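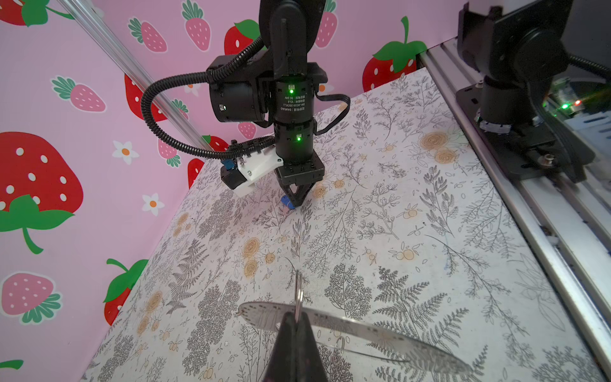
Foto: Laboratorio Dalto

El método Mostell es un procedimiento de aprendizaje por imitación para la manipulación con dos brazos robóticos, desarrollado en el Laboratorio Dalto y aplicado sobre todo a la colocación de anillas metálicas en piezas perforadas. Una política de control entrenada con demostraciones teleoperadas genera tramos cortos de movimiento para ambos brazos a partir de las imágenes de las cámaras y de la posición de las articulaciones. Sus autores lo presentan como una solución general al ensamblaje fino. Los resultados publicados hasta ahora avalan una afirmación bastante más modesta.

Antecedentes

La inserción de anillas abiertas es un problema incómodo para la robótica. El alambre es delgado, refleja la luz y gira dentro de la pinza con muy poca fuerza, de modo que la orientación calculada al agarrarlo deja de ser válida al llegar al orificio. Los planteamientos clásicos recurrían a útiles de fijación y a trayectorias programadas. El proyecto Arnau, anterior a Mostell y del mismo laboratorio, intentó prescindir de los útiles con una estimación explícita de la postura de la anilla, y se abandonó cuando los reflejos hicieron inservible buena parte de las medidas.

Mostell heredó de Arnau la celda de trabajo y el formato de los datos. También heredó, aunque la documentación pasa por alto este punto, los mismos fondos y la misma iluminación en entrenamiento y en evaluación.
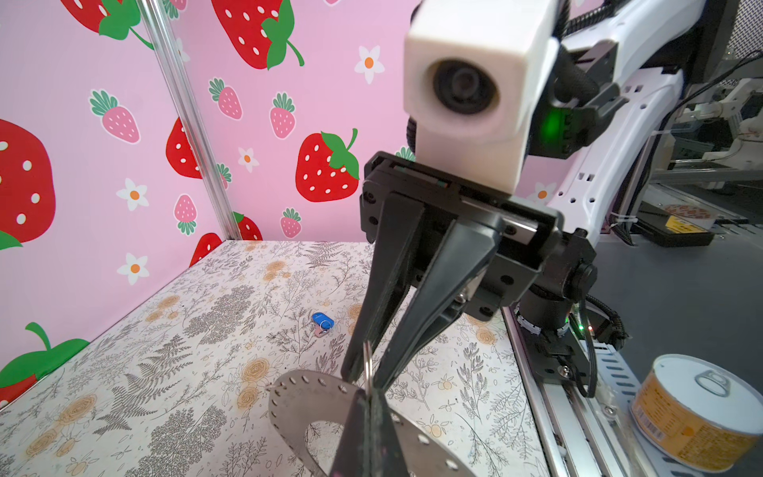 Funcionamiento

El reparto de tareas entre los brazos es asimétrico. Uno sujeta la lámina y la inclina para exponer el borde, y el otro acerca la anilla y busca la entrada. La política no recibe una etiqueta que indique qué brazo desempeña cada papel; debe deducirlo de las observaciones iniciales. En la memoria técnica se sostiene que esto favorece el intercambio de funciones en mitad de la tarea, pero no se aporta ninguna prueba en la que tal intercambio se haya medido por separado.

El control se realiza por bloques de 8 acciones, tras los cuales la red vuelve a consultar las cámaras. Un bloque más largo suaviza el movimiento y retrasa la corrección cuando la anilla resbala. La elección de esa cifra se atribuye a «experiencia previa», sin una comparación con otros valores. No se emplean sensores de fuerza en los dedos, por lo que el contacto entre el alambre y el borde del orificio solo puede inferirse por la vista, justo cuando los dedos tapan la zona de interés.

Evaluación

El resultado más citado procede de una serie de 17 ensayos, de los cuales 9 se dieron por completados. El criterio de éxito exigía que la anilla quedara enganchada en la lámina al abrirse la pinza. No se exigía que hubiera recorrido la vuelta entera del alambre, una condición que cualquier uso industrial daría por supuesta. Con una muestra de ese tamaño, además, la diferencia respecto al sistema de referencia podría deberse al azar, y la memoria no incluye intervalos de confianza.

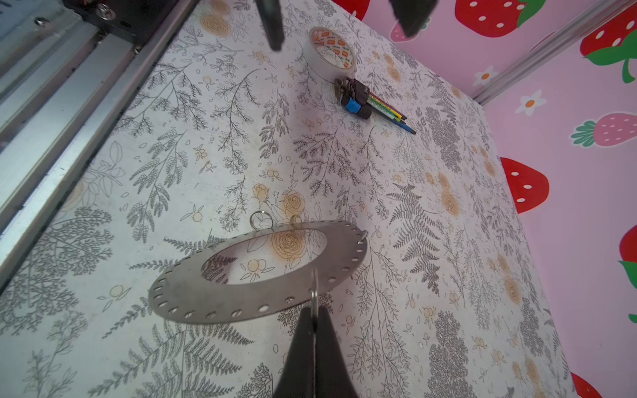

Los ensayos fallidos se agrupan en una única categoría. Esto impide saber si el sistema perdía la anilla durante la aproximación, si erraba el orificio o si desplazaba la lámina al empujar, tres defectos que requerirían remedios distintos. Tampoco consta cuántas series se descartaron antes de la publicada.

Una reproducción parcial con el conjunto de pruebas Từ, que utiliza otras piezas y otra disposición de cámaras, no logró tasas comparables. Los responsables de Mostell objetaron que la calibración de las pinzas era diferente. La objeción es razonable, pero encaja mal con la idea de un método general, ya que una pequeña variación de calibración es lo primero que se encuentra al cambiar de celda. 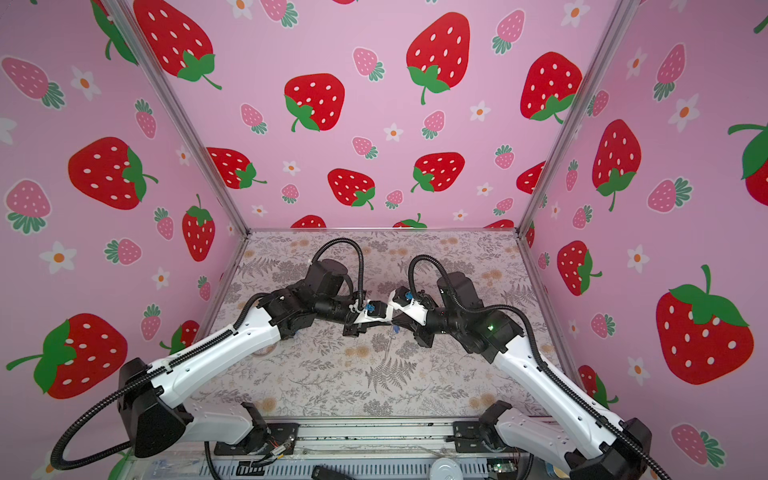

Celda de trabajo de dos brazos, con las pinzas próximas entre sí en el centro de la mesa.

Críticas

La objeción más repetida se refiere al entorno. Los paneles y la superficie estampados se justifican en la documentación como una forma de dificultar la segmentación del fondo y obligar a la red a fijarse en los objetos. El argumento solo se sostiene si el estampado cambia de una sesión a otra. Cuando permanece fijo, puede producir el efecto contrario y ofrecer a la red puntos de referencia estables para localizar los brazos. No se ha publicado un ensayo con fondo liso que permita descartarlo.

Se ha cuestionado asimismo el uso de la palabra «autónomo» en los materiales de difusión, puesto que un operador recolocaba las piezas entre ensayos y decidía cuándo dar uno por terminado.

Disponibilidad

Los pesos de la red no son públicos. Las demostraciones pueden solicitarse a Dalto, sin los registros de los ensayos fallidos.

Véase también: aprendizaje por imitación; manipulación bimanual; teleoperación; conjunto de pruebas Từ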